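Collon Storage Ottoman Bench

Home > Bedroom > Benches and Blanket Boxes > Collon

Product code: JIL-1085
Made by Jilska

The Collon is an upholstered bench with a lift-up lid and a full-width storage space inside. It is made to stand at the foot of a double or king size bed, but it will also fit under most windows or along a landing wall.

The frame is solid pine with a birch ply base. The lid and sides are padded with foam and covered in a woven fabric, which is stapled underneath and finished with a black dust cloth. Two gas struts hold the lid open at any point past halfway, so both hands are free for lifting things in and out. The lid closes slowly over the last few inches.

Choose from Flidach weave (oatmeal, slate or moss) or Sasaki cotton velvet (ink or rust). Samples of all five are free and go out by second class post. Please order a sample before buying if the colour has to match curtains or a headboard, as screens vary a good deal.

Dimensions
Width: 1,085 mm
Depth: 460 mm
Height, lid closed: 480 mm
Inside depth: 310 mm
Weight: 16 kg
Maximum load on lid: two adults seated

Allow a gap of 57 mm between the back of the bench and the wall or bed frame. The lid tips back slightly as it opens and will mark paintwork if it is pushed right up.

Assembly

The bench comes in one box. The body is already built and covered. You will need to fit the four feet and both struts, which takes around half an hour with a crosshead screwdriver. The feet screw into threaded plates. Do not use a power driver on the strut brackets, as the screws are short and the pine will strip.

If a foot rocks on an uneven floor, turn it out a little until it sits firm. Spare felt pads are in the bag with the screws.

What it holds

The inside is lined with unbleached calico and has no divider. It takes a king size duvet and four pillows, or a set of winter bedding with room left for towels. Padded clothes pack well if they are laid in flat. Something quilted and thin, like the maroon piece on the pink bedspread, can be folded into a broad panel and put on top of heavier blankets. Thick coats are better kept on a hanger. There are vent holes in the base, but everything should be fully dry before it goes in, and we suggest airing the contents in March or whenever the heating goes off.
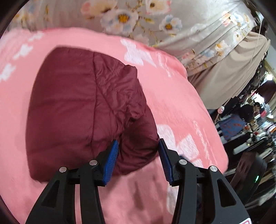
Care

Flidach weave: vacuum with a soft brush. Blot spills with a damp white cloth. The covers are fixed and cannot be machine washed.

Sasaki velvet: brush in the direction of the pile. Keep out of strong sun.

Check the strut screws every 6 months and tighten by hand if needed.

Delivery and returns

Delivery is to a ground floor room. Upstairs delivery can be added at the basket. Unassembled benches can be returned in the original box. Replacement struts, feet and brackets are sold separately under Collon Spares.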